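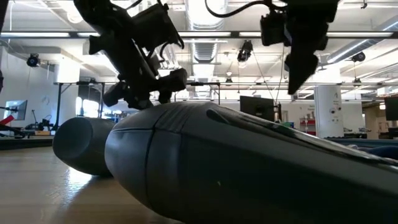 About the Club

Hi, and thanks for stopping by! We're the Bavville Robot Arm Club, and I'm Roxana Yupanqui, the one who answers the emails, books the room and loses the hex keys. I started the club one February with Heriberto Huaranga, who was teaching evening math at the time and wanted a place where students could work on robot arms after class without getting chased out at five. We had 2 members that first month, and if you're keeping score, yes, that was me and Heriberto.

Now there are 23 of us. Most are students from Bavville and Ledness, plus a few who ride the bus in from Tinham (bless them, it's a long ride). Some people come in knowing how to program and have never held a screwdriver. Others grew up fixing tractors and break out in a sweat when they see a command line. We pair those two kinds up on purpose and it goes pretty well, apart from the arguments over which music to play.

What do we do all evening? Mainly we try to get two arms to handle things together. Picking up a small block with one gripper is the first thing everybody learns, and it feels amazing the first time you do it! Then we move on to big, smooth, rounded stuff, and that's where people start muttering. A curved surface doesn't give the fingers much to hang on to, so you have to think about where each arm comes in, how low you go before closing the gripper, and what the other arm is doing in the meantime. I've been at this since the beginning and I still bump things.

New members spend their first few meetings driving the arms slowly by hand control with somebody experienced next to them. After that you pick a project. It can be tiny. One of our Ledness students spent a whole term on folding a dish towel, and I loved every minute of it, even the 24 versions of the code she saved with names like "final_final_really."

Once a year we enter the Londoño Challenge, a friendly contest for school and community teams. You get a table, a pile of objects you haven't seen before, and a time limit. Last time out we scored 821 points, our best ever, and Heriberto wrote the number on the whiteboard in permanent marker, so it's staying. We'd like to beat it. We'd also like a new whiteboard.

You don't need any experience to join, and you don't need your own laptop either. Do wear closed shoes, tie back long hair, and please keep your coffee on the shelf by the door. If you're under 16 we'll need a form signed by a parent or guardian, and parents are very welcome to stay and watch (a couple of them have ended up joining).

We meet at 6 p.m. every week during the school year, and doors open half an hour early if you want a quieter start. Just turn up and ask for me or Heriberto, or drop us a note through the contact page and I'll write back, usually the same night.

Roxana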